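Lâcher incomplet

Le lâcher incomplet (parfois « rétention textile » ou, dans les ateliers, « doigt collant ») est un défaut de la manipulation robotisée du linge. Il se produit quand un préhenseur à deux doigts reçoit l'ordre d'ouverture, exécute cet ordre, mais garde une partie du tissu avec lui au moment de s'éloigner. Le vêtement est alors traîné, retourné ou emporté hors de la zone de travail. Le défaut est connu surtout par l'arrêt de la ligne de pliage de Skavville, qui a conduit à modifier les doigts du modèle Lukberg et à revoir la procédure de dégagement manuel.

Terminologie

On distingue le lâcher incomplet de la prise manquée, où le tissu n'est jamais saisi, et de la double prise, où deux épaisseurs sont saisies à la place d'une. Les trois défauts peuvent donner le même résultat sur la table, c'est-à-dire un vêtement mal placé, et les premiers journaux de Skavville les notaient tous sous le même code. Cette confusion explique en partie le retard du diagnostic.

Mécanisme

Pour soulever un bord de tissu, les doigts descendent presque jusqu'à la table, se ferment et forment un petit pli. La force de serrage est réglée d'après l'épaisseur supposée du textile. Si elle est trop faible, le pli glisse. Si elle est trop forte, le tissu entre dans les irrégularités des surfaces de contact et peut y rester après l'ouverture. 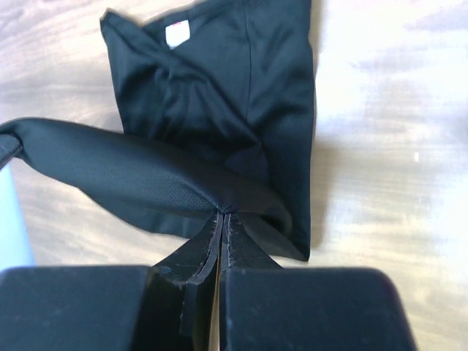 L'état des bandes de contact est le premier facteur cité dans la littérature technique. Une bande neuve présente un bord net et le tissu s'en détache par son propre poids. Avec l'usage, ce bord s'effiloche, et les mailles trouvent des points d'accroche. Des bandes comme celles que l'on voit ici sur les côtés intérieurs des doigts, gris-blanc, un peu effilochées ou éraflées, demandent un contrôle avant la reprise du travail, surtout lorsque la pièce saisie est une maille perforée, tordue en nœud entre les pointes. Les trous fins d'un tel tissu offrent beaucoup de prises à une fibre qui dépasse.

Le deuxième facteur est la géométrie du pli. Un pli pincé bien droit s'ouvre avec les doigts. Un pli qui a tourné pendant la traction se resserre sur lui-même et peut envelopper la pointe d'un doigt. L'électricité statique joue aussi un rôle, mais son importance est discutée : les essais de Catterall, faits en air sec puis en air humide, ont donné une différence trop petite pour conclure.

Détection

Le défaut est difficile à reconnaître pour la commande du robot. Le capteur de position indique que les doigts sont ouverts, ce qui est exact, et le capteur d'effort ne mesure plus de serrage, ce qui est exact aussi. Un tee-shirt léger tire trop peu sur le poignet pour être distingué du bruit de mesure. La plupart des systèmes comptent donc sur la caméra placée près du préhenseur.

Cette caméra rencontre un problème particulier avec les vêtements sombres. Les doigts et les blocs du préhenseur sont souvent noirs, et la limite entre le tissu et la machine devient peu lisible. Une forte lumière du jour sur un côté de la table aggrave la difficulté : l'exposition se règle sur la partie claire et les plis noirs perdent leur relief. Certains logiciels cherchent pour cette raison un repère de couleur opposée, par exemple l'étiquette du col, et vérifient qu'il ne se déplace pas pendant le retrait du bras.

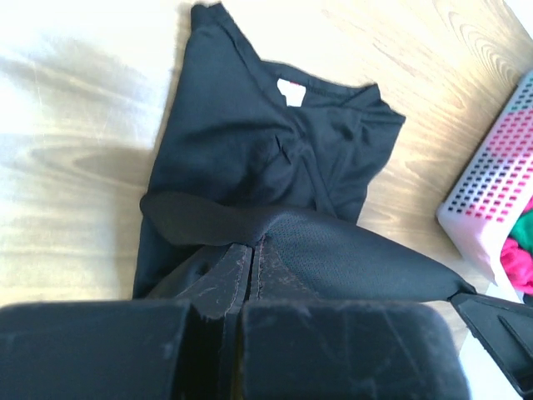
Tee-shirt noir à proximité du préhenseur. L'étiquette blanche du col est le repère le plus clair du vêtement ; à droite, un panier à linge blanc et rose.

La méthode de l'étiquette a une limite évidente. Elle ne sert à rien lorsque le vêtement est posé sur le ventre, lorsque l'étiquette a été coupée ou qu'elle est cachée dans un pli. À Bornby, on lui a préféré un petit mouvement de contrôle : après l'ouverture, le bras monte de quelques millimètres, s'arrête et compare deux vues. Ce mouvement rallonge chaque cycle et il a été critiqué par les exploitants pour cette raison.

L'arrêt de Skavville

La ligne de Skavville pliait des vêtements de sport pour une blanchisserie collective. Elle utilisait des préhenseurs Lukberg de première série, dont les bandes de contact devaient être remplacées tous les 3000 cycles. Le compteur de cycles était cependant remis à zéro à chaque redémarrage du logiciel, et non à chaque changement de bande. Les bandes sont ainsi restées en service bien au-delà de la durée prévue, sans qu'aucune alarme s'affiche.

Un mercredi d'octobre, un maillot retenu par un doigt a été emporté au-dessus de la table et s'est pris dans l'articulation du poignet. La commande a interprété la résistance comme une charge normale et a augmenté le couple. Un opérateur a ouvert le capot et a tiré sur le tissu à la main, sans couper l'énergie. Lorsque le maillot s'est libéré, le bras a repris sa trajectoire et a heurté l'avant-bras de l'opérateur. La blessure était légère – une contusion – mais la ligne a été arrêtée pour enquête.

L'examen des journaux a relevé 329 événements compatibles avec un lâcher incomplet pendant la période étudiée. La majorité avait été corrigée à la main par le personnel et enregistrée comme « vêtement mal posé ». Le rapport a retenu deux causes principales : l'erreur du compteur et l'absence de verrouillage sur le capot. Il a aussi noté que le geste de tirer sur le tissu était devenu une habitude, enseignée aux nouveaux employés par les anciens.

Mesures correctives

Le fabricant a réduit l'intervalle de remplacement des bandes à 1000 cycles et a déplacé le compteur dans le préhenseur lui-même, où il n'est plus touché par un redémarrage. Les doigts de deuxième série ont des pointes plus arrondies. Le capot a reçu un contact qui coupe l'alimentation du bras. 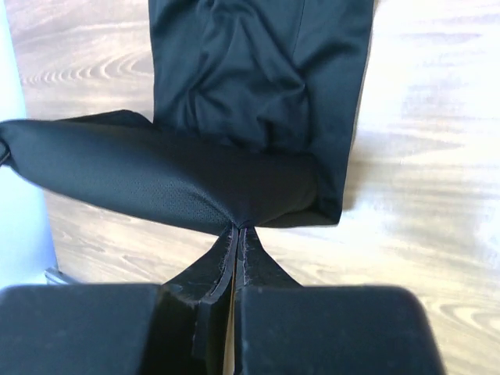 Bord d'un vêtement noir pincé entre les pointes des doigts. De courts plis partent en éventail du point de prise.

La procédure de dégagement a été réécrite dans l'ordre suivant :

Appuyer sur l'arrêt d'urgence et attendre l'immobilité complète du bras.
Couper l'énergie et poser le cadenas de consignation.
Écarter les doigts avec le levier prévu, jamais en tirant sur le textile.
Retirer le vêtement dans le sens de l'ouverture.
Examiner les deux bandes et noter leur état.
Refermer le capot avant toute remise sous tension.

La première version du texte autorisait encore le dégagement sous énergie « en cas de faible engagement ». Cette exception a été supprimée après les essais de Catterall, où les participants jugeaient l'engagement de manière très différente devant une même situation.

Essais ultérieurs

Catterall a repris la question sur un banc séparé, avec une série de 200 prises par type de tissu. Les mailles perforées ont donné le plus grand nombre de lâchers incomplets, devant les tricots côtelés. Les tissus lisses se détachaient mieux, sauf quand ils étaient saisis en même temps qu'un bord en maille. Le remplacement des bandes a fait baisser le nombre de défauts dans toutes les catégories, mais il ne les a pas éliminés.

Ces résultats ont été contestés sur un point. Les vêtements du banc étaient neufs, alors que ceux d'une blanchisserie ont déjà été lavés de nombreuses fois et portent des fils tirés. Une comparaison sur du linge usagé a été annoncée à Bornby ; ses conclusions ne sont pas publiées.

Voir aussi

Consignation (sécurité)
Préhenseur à deux doigts
Pliage automatique du linge
Usure par abrasion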